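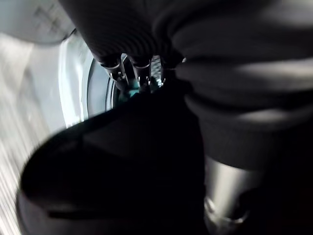
Myrtle Pruitt objected, in her written comments on our first draft, that a machine which needs a person standing by with a hand on the stop button has not taken over the laundry. We agree, and we now report attended and unattended work separately.

Figure 2. Wrist view during the laundry task: three fingertips at the round opening of a white appliance, with a teal item inside.

5.3 Unloading and loading

The laundry task was the hardest of the set. Over the whole study we logged 1,864 grasp attempts, and 401 of them belong to this task. Three kinds of trouble account for most of the lost time. The gripper body blocks much of the wrist view once the fingers reach the rim, so the planner works from an older estimate of where the cloth lies. Thin items slide out between the fingers. Large items come out partway and then hang on the door seal – a person would shake them free, but our controller has no such motion.

Each run was stopped after 30 minutes. Liu and Tiedemann scored the runs independently and settled differences by going back to the logs. An item left on the rim was scored as not moved, even when most of it was outside the drum.

The Landasari planner handled single garments better than tangled ones. We would not leave it alone with a full load yet. Sorting by color, which we had expected to be difficult, is treated in Section 5.4.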